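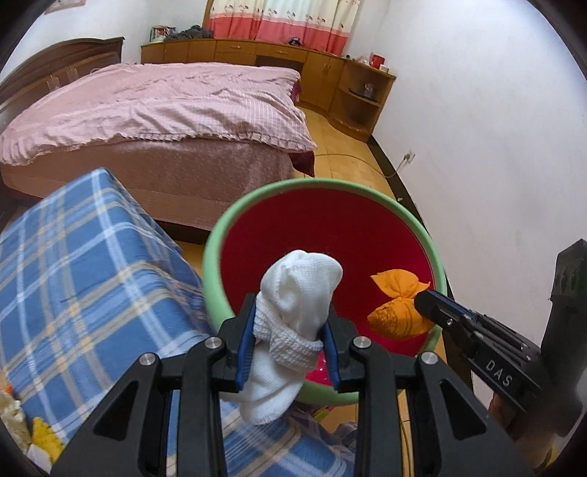 Minutes, Fault Review: Hand-Held Gripper Collection, Laundry Tasks

Present: Obsa Zeleke (chair), Gebremedhin Gebreyes (hardware), two operators from the Hirnis site, one from Sernham. Data lead joined at 10:20.
Minutes taken by: data group.

1. Previous minutes
Accepted with one correction. The spare finger pads went to Sernham, not Hirnis. Hirnis is still waiting for its set.

2. Fault under review: late opening of jaws on release
Gebreyes summarized the fault. On the left-hand unit at Hirnis the jaws stay closed for a moment after the operator lets the trigger go, then open all at once. It happens on soft items, mostly socks and other knits. It has not been seen on rigid items. The log shows 34 late releases in 400 grasps over the January sessions. The right-hand unit showed 3 in the same sessions and is treated as normal.

The width signal follows the trigger, not the jaws. A late release is therefore recorded as an open gripper while the item is still held. Zeleke asked that this be written down plainly, as it affects the training set more than the mechanical fault does.

3. Cause
Gebreyes had the left-hand unit on the bench for two afternoons. Findings:
- Return spring within tolerance.
- Trigger cable frayed at the lower clamp. Strands catch in the sleeve on the return stroke.
- One pivot screw overtightened. Linkage stiff for the last part of travel.
- Blue pads worn smooth at the tips but still bonded. Not considered a cause.

The cable was judged the main cause and the pivot a contributing one. With a new cable fitted and the pivot left as it was, the delay was still there on a few cycles. With both corrected it did not return in 51 cycles on a folded sock. The Sernham operator noted that a bench test holds the tool level, while most drops into a basin are made with the tool pointing down. Gebreyes agreed to repeat the test in that position before the unit goes back.

4. Pinch injury
The Hirnis operator reported a pinched fingertip. She had reached in with her free hand to pull a sock out of the closed jaws, and the jaws let go and then shut again when her other hand tightened on the trigger. Skin not broken. Work stopped for the rest of the morning. The report was filed the same day.

There was some discussion of whether this belongs under the same fault. Zeleke ruled that it does, the operator having reached in only when the jaws failed to open. The second operator said that clearing by hand had become routine at Hirnis over several weeks and had not been reported. Zeleke asked that any clearing by hand be logged from now on, injury or no injury.

Rule agreed, effective at once:
- No fingers between the jaws while the other hand is on the trigger.
- If an item does not drop, set the tool down, take the hand off the trigger, then free the item.
- End the episode and mark it "stuck." Do not continue the take.

5. Affected recordings
The data lead proposed dropping every left-hand episode from the January sessions. Gebreyes objected that most are sound and that the bimanual takes would lose both sides. Agreed to flag first and drop later. The Tovano viewer can already step through releases frame by frame. Any episode where the item is still between the pads one second after the width signal reads open will be flagged. Almost 400 releases to check. The two Hirnis operators will split them.

Not settled: whether flagged episodes can be repaired by shifting the width signal. Data lead doubtful. Carried over.

6. Spare parts
Kragh has quoted for trigger cables in a heavier sleeve. Delivery time not confirmed. Until they arrive, Hirnis will run on standard cables and check the lower clamp at the start of each session. Pivot screws to be set with the torque driver only. The driver is at Sernham and will be sent over with the pads.

7. Actions
Gebreyes: repeat release test with tool pointing down; report result by mail.
Gebreyes: inspect right-hand unit for the same cable wear.
Zeleke: issue the rule in item 4 to both sites, printed copy at each station.
Zeleke: confirm Kragh order.
Data lead: add "stuck" to the episode labels.
Hirnis operators: check releases and flag.
Sernham: send pads and torque driver to Hirnis.

8. Other business
Sernham asked whether collection with the left-hand unit can resume before the data check is finished. Yes, once the repeat test is passed. Until then Hirnis will record single-hand tasks with the right-hand unit only.

Meeting closed 11:35.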